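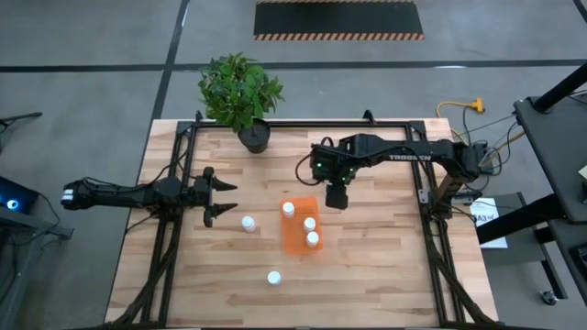 Butcher-block top in long, narrow strips of pale wood.

View-through conversions: am I being billed for sales I already had?

preroll_regret

I run the online side of a small kitchen and table shop in Dostville. Three of us, one van, and a website that was modern when we bought it. In October we started running 15-second video ads through a reseller called Celtidetti, who place them ahead of other people's videos and on some streaming apps. Before that our marketing consisted of a sign by the road and a newsletter I kept forgetting to send.

The first monthly report came in and it is gorgeous. There's a gradient on the cover. According to page two, the campaign got 2,961 completed views and 164 conversions. I was very pleased with the 164 until I went looking for them. We didn't have anything like that many orders from strangers. I asked and was told that 3 of them were "click-through" and the rest were "view-through," meaning the person was shown the ad, didn't click, and later did something on our site. "Something" seems to include opening the contact page.

I recognize at least one of these conversions as a repeat customer who orders a tin of oil every few months and would do so if we advertised by shouting into a well. Another was almost certainly me, checking the site from my couch on a Sunday.

We pay a flat monthly fee plus a bonus per conversion, so this matters to me in a way it may not matter to Celtidetti. My contract says "conversions as reported by the platform." Yes, I signed it.

Is view-through a real thing or a way of taking credit for the sunrise? And is there something I can ask them to change without tearing up the agreement? I'd like to keep the video running if it does any good at all. My business partner is in it and has told his relatives.

mediabuyer_on_mute

View-through is a real measurement that's very easy to set up badly, and yours sounds like it was set up by someone who gets paid per conversion.

The idea is sound enough. Hardly anyone clicks on a video ad, particularly on a television, where there's usually nothing to click. People see it, forget it, and turn up later by typing your name into a search box. If you only count clicks you'll decide that video never works. If you count everyone who was shown the ad and later wandered onto your site, you'll decide that video is a miracle. The useful answer lives in between and is annoying to get at.

What I'd ask for, in writing:

The lookback window. This is how long after seeing the ad a visit still counts. A lot of resellers leave it at 30 days, and in 30 days a person can see your ad, move house, and buy a table for entirely unrelated reasons. Ask for one day on view-through and seven on clicks. Expect a sigh.

The conversion event. Get the contact page off the list today. A conversion should be a completed order, or a submitted quote form if your bigger jobs start that way. Report those as two separate lines. A tin of oil and a dining table shouldn't be worth the same one point.

Exclusions. Upload your existing customer list so they're not shown the ad, or at least not counted. Check that your privacy policy allows it before you send anybody's email addresses anywhere. Have them block your shop and home connections too, which takes care of you on the couch.

What counts as a view. Some ad formats play to the end with the sound off, below the part of the page anyone is looking at, and still go down as completed. Ask for the viewable completion number and for a list of the sites and apps where the ad ran. If the list is mostly flashlight apps, you have your answer.

As for the contract, "as reported by the platform" isn't great, but the platform reports whatever it's configured to report. Go through the text and see who controls the settings. If it doesn't say, tell them which settings you want from next month and see whether they object. Most won't fight over a small account. I wouldn't expect last month's bonus back, though you can certainly ask.

One more thing, which costs nothing. Turn the ads off in half your delivery area for four weeks and leave them on in the other half. Compare orders by zip code with the same four weeks before. With your volume the result will be mushy, but if nothing at all moves you'll have a decent argument to take to the renewal.

skov_side_eye

had the same with a different outfit. we sell garden sheds out past Skov and they charged us $89 for "assisted conversions" and when I asked what they had assisted, the account manager sent me a diagram of a funnel. I've still got the funnel

we canceled and put the money into the sign. sign has never sent me a report

preroll_regret

Thank you both. I sent the list of four over this morning and got a reply within the hour, which is faster than they answered when I wanted to pay them. The window was 30 days. They'll change it to one, "as a courtesy." The contact page comes off too. They are "looking into" the site list.

We're trying the zip code thing as well. My partner has asked that his relatives be in the half that still gets the ads.

jasard_trade_counter

Just make the video shorter. We did six seconds at Jasard and everybody watched the whole thing because by the time they found the skip button it was over. Completion rate went through the roof. Couldn't tell you about sales, that's a different department

mediabuyer_on_mute

If the site list hasn't shown up in a week, ask for it again and copy in whoever sends the invoices.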